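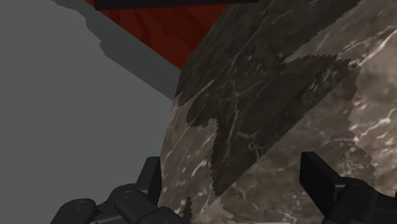
The Gretbridge 380 is a two-part resin filler kit for chipped stone worktops, sold as a pair of tubes with four tint pots, a spatula and a levelling card. I bought it for a kitchen counter with three chips along the front edge and a shallow pit near the sink. Plain pale stone is the easy case for any filler. The hard case is stone with white and cream veins over mottled brown, taupe and gray-brown, where a dark charcoal area can sit directly against a light one and a single tint will be wrong on one side of the join. My counter is of that sort, so most of this review concerns tinting.

What is supplied

Resin and hardener come in equal tubes, 100 ml between them. The tints are white, black, ochre and umber. The spatula is nylon and flexes too much at the tip; I changed to a small palette knife after the first chip. The levelling card is the right stiffness and can be wiped and reused. There are no gloves. The leaflet is a single folded sheet, legible, with the mixing table on the inside where it gets sticky.

Mixing

The ratio is one to one by volume, and the tubes have wide enough mouths to judge this by laying two equal lines on a tile. Tint goes into the resin before the hardener. A matchstick tip of umber is enough for a pea-sized amount. The black is very strong and I spoiled two mixes with it before learning to dilute it in a little plain resin first.

Working time at room temperature was a little under ten minutes, which agrees with the leaflet. It thickens gradually for most of that and then quickly. Do not try to use the last of a batch.

Filling and matching

For the edge chips I taped a strip of polythene along the front face to act as a dam, filled slightly proud, and left it overnight. The base colour was acceptable on the first chip and good on the third. All the tints dry a shade darker than they look wet, so a test spot on the underside of the overhang is worth the extra day.

Veins are done as a second pass. The leaflet says to drag a line of white through the base while it is soft. This gave me a blurred stripe each time. Letting the base cure, scoring a shallow groove with a craft knife and filling that with white cut with a trace of ochre gave a much sharper line. Where a repair crossed from light stone to dark, I filled the two sides on separate days. It is slow, but the boundary held.

Finishing

Once cured, the resin sands cleanly. The leaflet recommends stopping at 900 grit and buffing with a dry cloth. On a polished surface that leaves a visible dull patch. A dab of plastic polish brought it closer, although the repairs still show under a low lamp.

Compared with the Drolthorpe stick

Bilal Azar lent me his Drolthorpe hard wax kit for the pit near the sink. Wax is quicker, needs no curing and can be dug out if the colour is wrong. It also softened under a warm pan within a week. For a vertical panel or a windowsill I would use the wax. For a worktop the resin is the better material.

Faults

The hardener cap cracked on its second opening. The replacement arrived from Grudden, the distributor, in four days without argument. The ochre pot had separated and needed long stirring.

Rating: four out of five for the resin, two for the tools supplied with it.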